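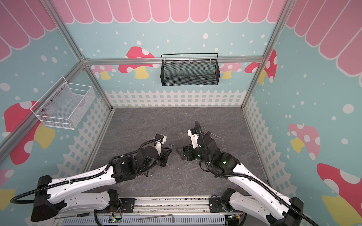

Section 4: Lining the Walls and Hanging the Baskets

By now your frame is standing square and the floor panel is in, so you've reached the really fun part. This is where a bare metal box turns into a little mushroom garden! Take your time with it. The printed walls are what everybody looks at first, and an extra half hour spent on the corners shows every time you walk past.

This section covers the Pavine tabletop booth with the Mushroom Garden wall set (one back wall, two side walls). If you bought the plain white set, the steps are the same, but you can skip the notes on matching the fence.

What you need

The three printed wall sheets, still rolled
The bag of Bristov corner clips (24 clips)
One black wire basket and one white wire basket
2 basket hooks and 2 basket clips
A soft, dry cloth
Low-tack tape
A tape measure and a pencil

Before you start

Unroll the sheets on a clean floor, print side up, and let them rest overnight. Put a book on each corner if they fight you. Sheets that are still curled will bow away from the frame in the middle, and no number of clips will cure that.

CAUTION: Do not use a hair dryer or an iron to flatten the sheets. The print can bubble.

4.1 Sorting out which wall is which

All three sheets have the same layout from top to bottom: the pink scalloped awning with its white outlines, then light blue with white dots, then the white picket fence along the base. The mushrooms are how you tell them apart.

The left wall has one big red mushroom right in the middle. The right wall has a pink mushroom in the middle and a large red one low down, toward the front. The back wall has its red mushroom left of center, with a smaller pink one beside it.

NOTE: It is very easy to swap the side walls. If the large red mushroom on your right wall ends up in the back corner, you have the left and right sheets mixed up. Stop and switch them before you clip anything.

4.2 Fitting the back wall

1. Stand the back sheet behind the frame with the awning at the top.

2. Slide it down until the bottom edge touches the floor panel all the way across. The pickets should look as if they are growing straight up out of the marble.

3. Tape the two top corners lightly so the sheet stays put while you work.

4. Starting at the center of the crossbar, press on one clip, then work outward, first one side and then the other.

5. Step back and look at the awning. If it slopes, take the clips off and start again from the center. It only takes a minute, and you'll be glad you did it now.

The silver crossbar runs over the print near the tops of the mushrooms. Leave it exactly there — it carries the weight of the back basket. A few people have written to ask if it can be raised to clear the picture. It can't on this model, and once the basket is up you'll stop noticing it.

4.3 Fitting the side walls

1. Do the left wall first. Bring its back edge up to the corner post and check that the fence meets the fence on the back wall at the same height.

2. Check the awning next. If the fence lines up and the awning doesn't, the sheet is tilted. Trust the fence.

3. Clip down the corner post from top to bottom, then along the lower bar.

4. Repeat on the right. There is a red spotted mushroom at this corner, so look at it closely as you bring the two sheets together. A gap that you would never see in the blue really jumps out when it runs beside a mushroom cap.

5. Peel off the tape slowly, pulling it back along itself.

TIP: If your white dots don't match perfectly across the corners, don't worry. They come in all different sizes, and the eye skips right over them.

4.4 Hanging the baskets

The baskets are my favorite thing about this booth. They keep the small stuff up off the floor and they look great against all that pink and blue.

1. Hook the black basket on the back wall, just below the crossbar, by its top rail. Both hooks must be fully seated before you let go.

2. Clip the white basket to the lower bar on the left wall, with the gridded front facing into the booth.

3. Press down gently on each basket with two fingers. If either one rocks or slides, take it off and reseat it.

4. Hang both baskets empty and leave them empty until you have finished 4.5.

CAUTION: Keep each basket under 9 ounces. Craft sticks, ribbon, yarn and paper flowers are fine. Jars of paint are too heavy and can pull the bar out of line.

You can swap the two baskets if you like the white one better in back, but the hooks and clips have to move with them. The Kawaguchi baskets sold separately have a thicker rail and need the wide hooks.

4.5 Final check

Run your hand along every edge and press down any clip that has lifted. Wipe the walls from the awning downward with the dry cloth, then do the floor. The gray marble pattern hides crumbs very well, so wipe it even when it looks clean.

NOTE: For sticky spots, use a barely damp cloth and dry right away. Never spray cleaner directly on the print.

If a sheet arrives creased or torn, keep the tube it came in and contact the Brasevau parts desk with the number printed on the label. Replacement walls are sold one at a time, so you won't have to buy the whole set again.

Go on to Section 5 to fit the front trim.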